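Brellex Bench Cell Set-Up Guide
Revision 22/12/2019

Section 4: Laying out the glassware and teaching the first positions

This section applies to the two-arm build with the rack, funnel and flask layout. Complete Section 3 (arm mounting and emergency stop test) before you start. Both arms must be in hold mode with the speed limit set to 18 percent.

Typical views from the fixed camera, the head camera and the wrist camera:

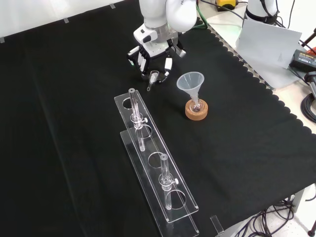
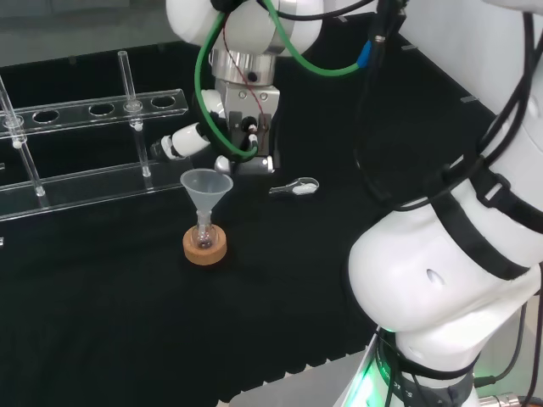
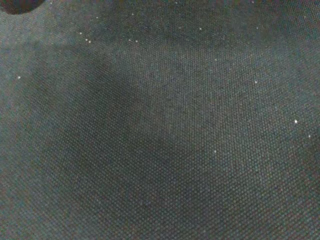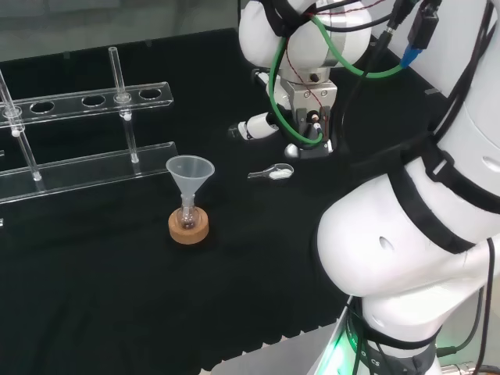

4.1 Preparing the surface

1. Clear the table and wipe it down. Let it dry.
2. Lay the black cloth and pull it flat. Tape the back edge at two or more points.
3. Check for folds under the reach of either arm. A fold 3 mm high is enough to tip a flask in a cork ring.
4. Run a lint roller over the cloth. Lint shows up as bright points in the wrist camera and can be picked up as false corners by the Reradska tracker.

Note: Do not use a glossy cover. The edge finder depends on the contrast between clear acrylic and a matte dark surface.

4.2 Placing the rack and flask

1. Set the acrylic rack on the cloth at an angle to the table edge. Leave one open hole between columns so the gripper fingers have clearance.
2. Lower each column through both plates by hand. Turn all stopcock handles to the same side.
3. Place the cork ring, then the round-bottom flask, then the funnel. Seat the funnel by hand and check that it stands upright.
4. Put the spoon within reach of the arm that will use it. Load powder only after the dry run in 4.5 has passed.

Caution: Do not let the arms insert the columns during set-up. The insertion routine assumes a taught rack position and will press down on the plate if the position is wrong.

4.3 Cable check

1. Move each arm by hand through its full working range.
2. Watch the wrist cable through the whole motion. It must form a free loop and must not touch the rack, the funnel or the fingers.
3. If the loop drops below the fingertips at any point, shorten it at the upper clip and repeat step 1.
4. Fasten the arm straps. Tuck in loose strap ends.
5. Check that floor cables are clear of the table legs and of the area where you stand.

4.4 Teaching positions

Positions are stored in the Jalthorpe controller under Cell > Points. Teach them in the order given. Later points are saved relative to earlier ones.

1. Select Point 1 (HOME). Move the arm to a spot above the cloth and clear of all glass. Save.
2. Select Point 2 (RACK FAR). Bring the closed fingertips over the center of the hole at the far end of the rack. Save.
3. Select Point 3 (RACK NEAR). Repeat at the near end.
4. Read the rack length on the display. For the standard rack it should be 566 mm. If the reading is off by more than 2 mm, delete Points 2 and 3 and teach them again.
5. Select Point 4 (FUNNEL). Center the fingertips over the mouth of the funnel with 40 mm of clearance. Save.
6. Select Point 5 (SPOON). Approach from the handle end. Save.

Note: The wrist camera cannot focus closer than 137 mm. A soft picture at short range is normal and is not a reason to adjust the lens.

4.5 Dry run

1. Set grip force to 18 N for steel test pins or 6 N for glass. The default is for pins. Change it before any glass is handled.
2. Run CELL_DRY with the gripper empty. One hand stays on the stop button.
3. Check clearance at each point. Stop at once if a finger touches acrylic.
4. Run CELL_DRY again with a single glass piece held in the gripper.
5. Open the log. A full pass writes 2,606 lines. A shorter log means a point was skipped; error code E41 gives its number.

Caution: Wear eye protection whenever glass is in the gripper, including in hold mode. If power is lost the fingers keep their last position, but the arm may sag by a few millimeters.

Builds with the older Carnegie base plate must repeat 4.4 after every power cycle. All other builds keep their points until the rack or the table is moved.

Continue with Section 5, Transfer Routines.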